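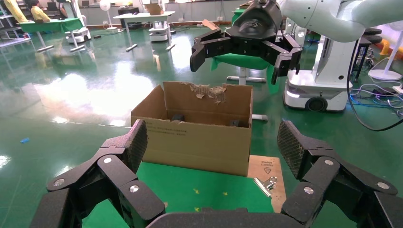
Open cardboard box on a green tabletop, top flaps folded back.

Home Green Check – yearly walk-through, with comments
Checked 29 November 2018

Most green-living lists are written to sell you something. I went through our place with the Semach home checklist and wrote down what I think of each item. Marks are OK, FIX or DOUBTFUL.

1. Cleaning products under the sink. FIX
Bottles with no label go to the hazardous waste drop-off, never down the drain. The Clinov "plant-based" spray says natural on the front and has a warning panel on the back. I'd like to know which plant that came from. Keep it away from bleach like anything else.

2. Weed and bug killers in the garage. FIX
2 old containers, one with a rusty cap. Stand them in a plastic tub until the next collection in March. Do not pour leftovers on gravel. I don't care what the neighbor does.

3. Cardboard and paper. OK
Flatten it, keep it dry, keep it well clear of the water heater. Greasy pieces go in the compost or the trash, depending on your town. The checklist says "recycle everything," and our hauler says otherwise.

4. Compost bin. OK, mostly
Lid closes, no signs of rats. Too wet on one side. The Mamo starter powder made no difference that I could see, and dry leaves are free.

5. Water heater setting. DOUBTFUL
The list wants it turned down to save energy. Fine, but too low and you can get bacteria growing in the tank. Read the manual before you touch the dial.

6. Drafts around doors and windows. FIX
Back door leaks badly. Before you seal up an old house, test the carbon monoxide alarm. The checklist puts that on a different page, which I think is a mistake.

7. Power strips and chargers. OK
Nothing warm to the touch, no strips plugged into strips. The Hosa "smart" strip promises to cut your bill by 30 percent. Ours didn't move. Last year we used 1359 kilowatt-hours in the winter quarter, and the strip was in for all of it.

8. Rain barrel. FIX
Screen is torn, so it's a mosquito nursery come spring. Drain it before a hard freeze. Not for drinking, whatever the brochure hints at.

9. Light bulbs. OK
All LED except the old tubes in the basement. Those contain mercury. Take them back whole.

Overall: four things to fix and one I'm not convinced by. Almost 46 dollars in parts, mostly weatherstripping.

Comments

mossyroof: Our town takes old tubes at the hardware store, worth asking.

gardenpat: I like the Mamo powder, but then I never tried going without it.

tworivers: Is item 5 really a risk? We've had ours on low for years.

Related
Is your compost too wet?
What the word "natural" means on a label
Closing up the garden for winter
Rain barrels: the boring parts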